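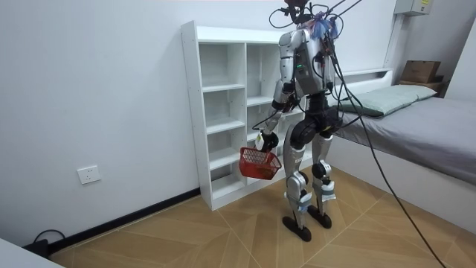
Red basket and the white shelves, July

Notebook, glaze tests, July. Started writing 7:40 am, kiln at 140 and falling so not opening yet. Coffee first.

Where we left it: Plikance white still crawling on the mug handles, Skiritz blue still too runny on anything vertical. Gorazd wants both sorted before the Krasniqi order goes in. So this firing is all tiles plus a few seconds as cup shapes, no real ware.

112 tiles total. Stoneware body, the grey one, bisqued last month, all stamped on the back before they dried this time. (Last round we wrote numbers in pencil and lost the lot.) Iron oxide wash over the stamp, wiped off with the yellow sponge. Readable after bisque. We'll see after glaze.

Batch for the white: 2,465 g dry, split into buckets A to D.
A — recipe as is
B — a third of the raw kaolin swapped for calcined
C — same as B plus a bit more frit, silica down to match
D — as A, but bisque wiped down with damp sponge and left overnight before dipping

Meant D as a check on dust. Mateja has been saying dust since spring. I have been saying clay content. One of us buys lunch.

Sieved everything twice at 80 mesh. A and D are the same glaze so should of been one bucket, but I'd already split it, whatever. Specific gravity 1.45 on all four after adding water to C, which came out thick. Checked with the syringe and the small scale, the big one is drifting again. Note for Costel: the big scale reads high after it's been on an hour. Turn it off between batches.

Dipping: three seconds, tongs, no second dip. Half of each set got a doubled corner so we can see thick next to thin. Drying cracks already visible on A before firing, hairline, on the doubled corners mostly. None on B or C that I could see with the loupe. D had them too. Didn't say anything to Mateja at that point.

9:15. Kiln at 95. Cracked the lid on the first prop. Pinging a bit, left it.

While waiting, the blue. Skiritz blue is Amra's recipe, came out of her old notebook, the page has a ring from a cup right over the cobalt line so that number is a guess between two readings. I mixed both readings. Low one and high one. Color difference will tell us, and honest opinion the low one is going to be nicer. Runniness is a separate problem and has nothing to do with the cobalt at that amount. Options for the run:
- alumina up, from kaolin
- less calcium borate
- fire it half a cone cooler (not happening, shares a kiln with everything else)

Did the first two as a line blend, end to end, on the L-shaped tiles so they stand up. Catch tray under each. Shelves got fresh wash on Gorazd's orders, two coats, and he is right, the middle shelf still has a blue puddle from May that will never come off. Grinder took the top off it and then started taking shelf.

10:30. Unloading.

Witness cones first. Top shelf, 6 down flat at the tip, 7 starting to go. Middle, 6 down nicely. Bottom, 6 only at two o'clock. So the top is still hot and bottom still cool, same as always, maybe slightly worse. Bottom element? Biljana measured resistance on them in winter and wrote it inside the control box lid. Copy those numbers in here before we compare. TODO.

White results:
A crawled. Bare spots on doubled corners, beads at the edges. Thin side OK.
B clean. Very slightly drier surface than I'd like, more eggshell than satin, pleasant to hold tho.
C clean and the surface is back to satin. A few pinholes on bottom shelf tiles, none on top.
D crawled just like A. Same corners.

So not the dust, or not only the dust. Mateja looked at D for a long time and says a damp sponge on bisque closes things up and it isn't a fair test of dust, she'd want compressed air. Fine. She can run it. Lunch on hold.

C is the winner for now. Pinholes: I think the slow end of the firing is too short, bottom shelf never gets there. Put a 20 minute hold on next time and see if they heal. If the hold pushes top shelf to a full cone 7 then we have another problem, the Handik brown goes to syrup at 7 and we have a whole shelf of that for the shop. Could put the brown low and the white up top. Simple. Check with whoever loads.

Blue results:
Alumina line: running slows by the third step, stops by the fourth, but the fourth has lost the break over edges which is the entire reason anyone wants this glaze. Third step is usable. 
Borate line: ugly. Goes milky then sort of mauve. Amra laughed. Dropping it.
Low cobalt vs high cobalt: low. Told you. High one looks like enamel paint.

13 tiles unreadable on the back, wash wiped off too hard. All from my tray. Worked out most of them from the loading sketch, the rest go in the reject tub. Next time scratch a notch on the side as well.

Two cups in white C: one good, one crawled at the bottom of the handle where it joins. That's the sharp inside angle, glaze bridges over and pulls. Softening the join with a wet brush when attaching would fix more of this than any recipe. Ask Costel, he pulls most of the handles. He will say he already does it. He does it on the outside.

12:50. Lunch, paid for my own.

Afternoon: mixed a small C2, same as C with the silica back up a touch to see if it cuts the crazing. Forgot to write crazing above — fine crazing on C thin areas, shows with ink, not by eye. B has it less. Did the ink on four tiles, then rinsed, then left two in the freezer and will do the boiling water thing in the morning. Biljana says leave them a week before deciding anything, delayed crazing, she's been burned by it on the soup bowls. OK a week.

To do:
copy element readings from lid
order calcined kaolin, we have one scoop left (!!)
compressed air test, Mateja
relabel bucket C, label fell in the bucket
photograph tiles by the window before the light goes orange
tell Gorazd the Krasniqi people can have blue step three but not until the hold is tested
new 80 mesh, current one has a tear by the rim, tape is not holding

4:20 pm. Kiln vacuumed, shelves scraped, bottom shelf swapped with the middle. Loading C2 first thing if the tiles are dry.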